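Bedding, humidity and the wash schedule

Filed under: House Notes, Laundry

The hygrometer in the back bedroom has been above 70 percent most mornings since June, and I finally sat down with the log. It holds 677 readings, taken before breakfast and again before bed, with a few gaps where the battery died. The short version is that the room dries out well in the afternoon and takes all of it back overnight.

Most of that moisture goes into textiles. Cotton takes up water vapor readily and gives it back slowly if no air is moving across it. A sheet tucked under a mattress on four sides has one exposed face. A sheet pulled back to the foot of the bed has two, so that is now the first job of the morning.

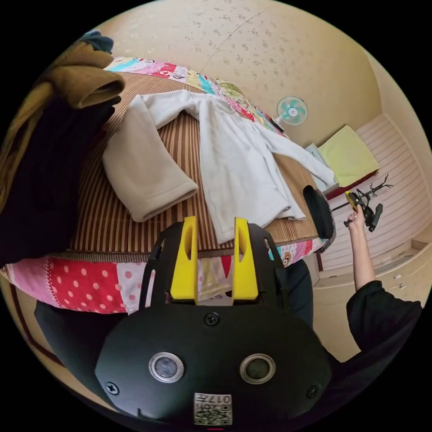 I had been running the dehumidifier overnight with the door open, which meant it was also drying the hallway. With the door closed it reaches the set point and shuts off. Noemi Cocco suggested this a year ago and I ignored her. The unit is a Drostlow, bought used, and its own humidity display reads higher than my meter. I go by the meter. 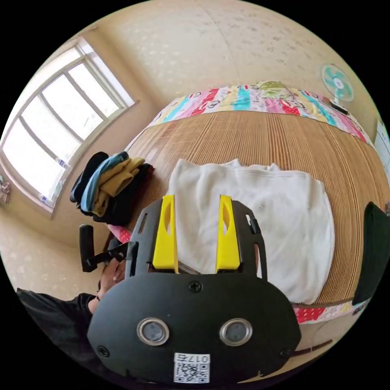
Wash schedule

Sheets and pillowcases go in weekly. Blankets are monthly. Fleece gets a cool wash, no softener, and a low spin, then goes on the rack and never in the dryer. Towels are washed hot at 130 degrees Fahrenheit and kept separate from fleece, which collects lint and holds on to it.

Socks are the slow item. The heel and toe are thicker than the rest, and a sock that feels dry at the cuff can still be damp at the toe. I hang them by the toe and check there before they go in the drawer. 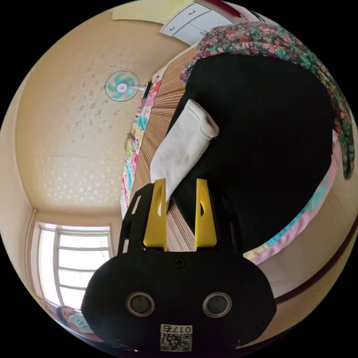
Can you fold laundry while it is still slightly damp?

Only if you plan to iron it right away. Folded layers trap moisture in the middle of the stack, and a closed drawer has almost no air exchange. Give it another two hours on the rack.

Woven mats need different treatment. Plant fiber should not be soaked. I wipe with a wrung-out cloth along the weave, stand the mat on edge near a window, and turn it once. Direct sun makes it brittle, so shade is better. Gergely Bozsik stores his rolled in a cotton bag, which seems fine provided it goes in dry.

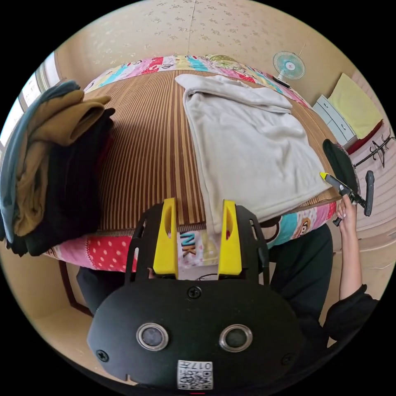

The remaining problem is the outside wall, which is colder than the other three. I moved the bed away from it last week and the readings near the headboard have come down a little – not enough data yet to say more. Next job is the window seal.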